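How I Lay Out a Quilt Top on Kraft Paper (When You Don't Have a Design Wall)

I've been quilting in a small apartment for years, and I have never once had room for a design wall. What I do have is a table, a fat roll of brown kraft paper and more painter's tape than any person needs. So this is my method, and I love it!

You'll want paper wide enough for your table (or two strips taped together on the back), a low-tack tape in a color you can see, a long ruler, a pencil and a box of flat pins. I get my paper from Hundville, and it's a little heavier than gift wrap, so it doesn't crackle every time you breathe near it.

Step 1. Roll out the paper

Roll it out curl side down and leave it overnight with books on the corners. I know, I know, you want to start now. If you can't wait, iron it on low with no steam, from the middle out.

Step 2. Tape your grid

Mark your block size along two sides, then run the tape across from mark to mark. Do all the lines in one direction first and then go back for the others. Don't stretch the tape as you go, or it will creep back on you and make waves. And please don't fuss over it – the grid tells you which block goes where, and your seams will do the rest.

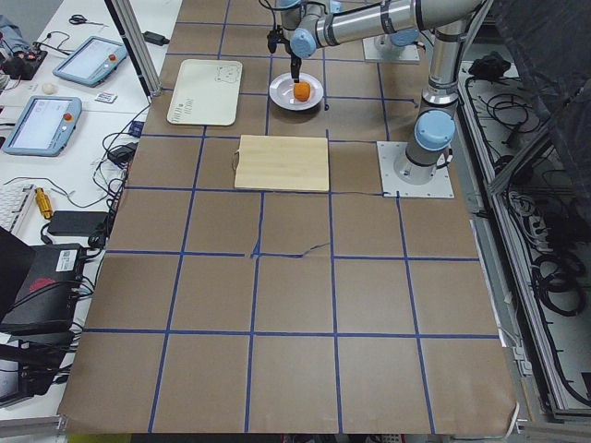 Brown kraft paper and dark blue tape. A few bends in the lines are fine.

If you need to move a strip, pull it back on itself slowly and flat to the table. Pull straight up and you'll take a piece of the paper with it. A tear where two lines cross can be patched with another bit of tape, pressed down well so it doesn't snag your fabric later.

Step 3. Number the rows

Pencil a letter for each row and a number for each column, small, up in the corner of the cell. My Trundby throw had 110 blocks and I skipped this step (I was feeling confident). Then I opened a window in November and spent the rest of the evening on my hands and knees.

Step 4. Lay out the blocks

Start with your darkest blocks and scatter them. Then the lightest. The mediums go in last, and that's the part where you shuffle and squint and shuffle again. Take a picture on your phone in black and white, which shows up clumps of dark right away! I usually go through 27 versions in my head and end up near the first one.

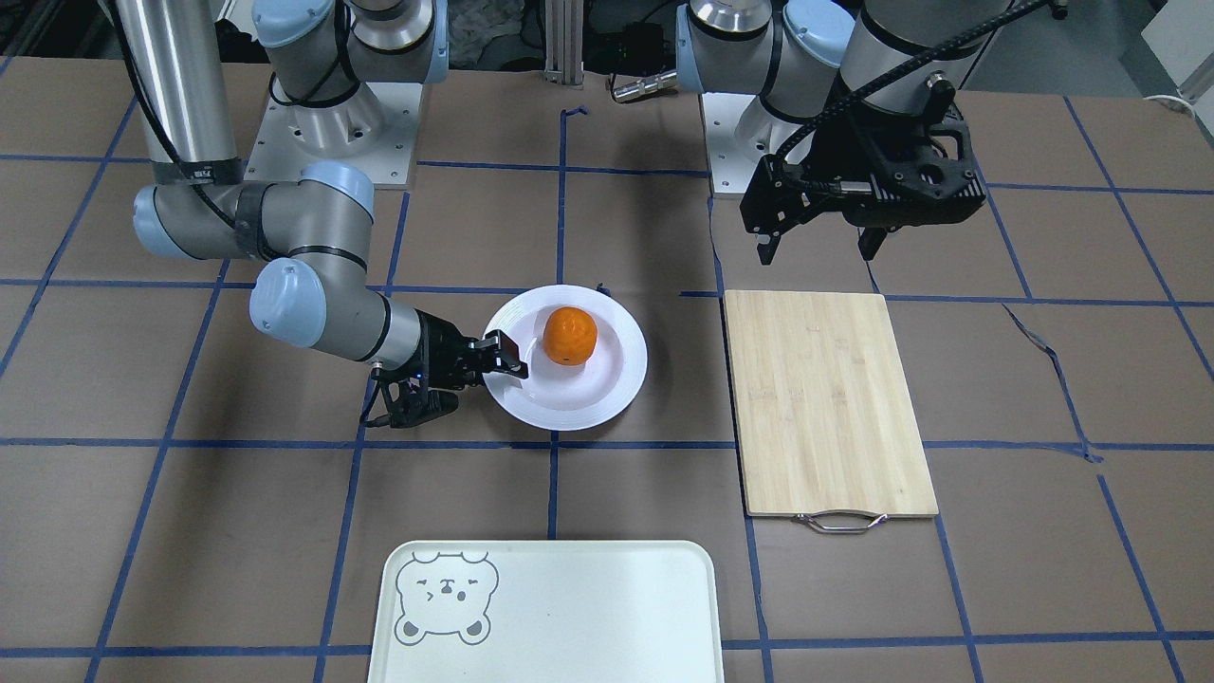 Vukadinović

Step 5. Pin and roll

Once you like it, pin each block to the paper with a single pin in the middle. Then roll the whole thing loosely around a pool noodle, fabric side in, and stand it in the closet until your next free evening.

Step 6. Sew by the row

Unroll only as much as you need. Take off one row, sew it, press the seams all one way, and pin it back in its spot before you touch the next. Odd rows get pressed left and even rows right, so the seams nest when you join them.

The same sheet has lasted me through three quilts so far, with fresh tape here and there. I'm starting the Fodum sampler on it next week, 45 blocks with sashing, and I'll be leaving a wider gap between the cells for that one.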